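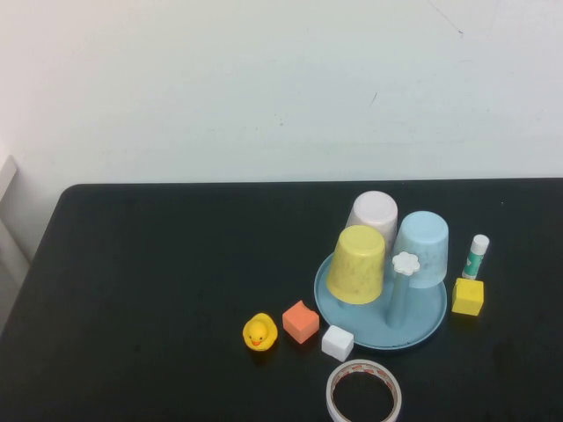

Cup rack with three cups on it, and the usual desk clutter.

Home | Storage | Walls | Questions | Contact
2024-02-14, by Iman Chraibi

Do I need a cup rack for plastic cups?
Probably not. A towel does the same job for nothing. I keep the round light blue one with the white flower knob on top of its post, mostly for the raised rim. Shops will tell you a rack "organizes your counter." It holds cups.

Upside down or right side up?
Upside down if they go away for more than a day, because dust gets in. Stores like Flekenside sell lids for this. Save your money.

Can the rack live on a desk?
Sure, but expect company. Ours shares a black tabletop with a glue stick, a rubber duck and some colored cubes. I have read plenty of advice about "zones" and never seen a zone last past January.

Are cubes and ducks worth sorting into bins?
Leobardo Montes wrote in to say he bought five bins and now has five full bins. One shoebox is enough. If it won't close, give something away.

Will a black tabletop ruin a white wall?
I doubt the color has anything to do with it. Chair backs and things pushed too far back are my suspects.

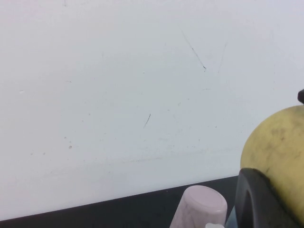
Scratches and smudges on the white wall behind the table.

Do the eraser sponges work on marks like these?
On smudges, sometimes. On scratches, no — whatever the Ernent box promises. Rub too hard and you get a shiny patch, which I find worse than the mark.

Should I repaint?
Try living with it for two weeks first. Most people stop looking. If you do paint, leave a hand's width between table and wall afterward.

My question isn't answered. Where do I send it?
Use the contact page. I don't answer questions about which brand to buy.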